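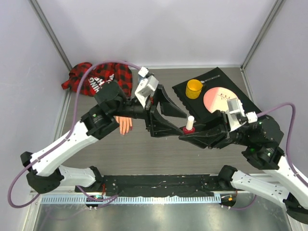

Bottle task, both arms at the bottle, October round.

Progress report to Skorkell, work package 2
Prepared by Faizal Lubis, 10/12/2024

You asked whether the Bortolotti method is worth another year of money. My view is still that we can't say, and I would be wary of anyone who tells you we can.

The claim is that a policy trained with views from the wrists as well as a fixed view needs far fewer demonstrations to learn two-handed jobs. We recorded 603 demonstrations of the nail polish task and trained one policy on all of them and another on 176 picked at random. Each then had 100 trials. The smaller set did slightly worse, by a margin I would expect from chance alone.
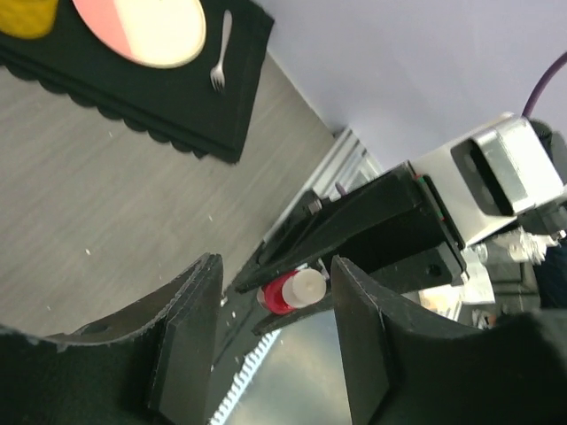

That sounds good for the method until you look at how the trials were set up. The mug and plate hardly moved between runs, and a policy that has simply learnt the table would score just as well. Dandar suggested shuffling the layout every time. We tried this on a short run and the scores dropped by about a third for both policies. The Tovico baseline dropped too, though it has had less tuning, so I don't trust that comparison either.

Before the next payment we will repeat the full test with shuffled layouts and bottles of other shapes. I have asked for the scoring to be done by someone outside the team.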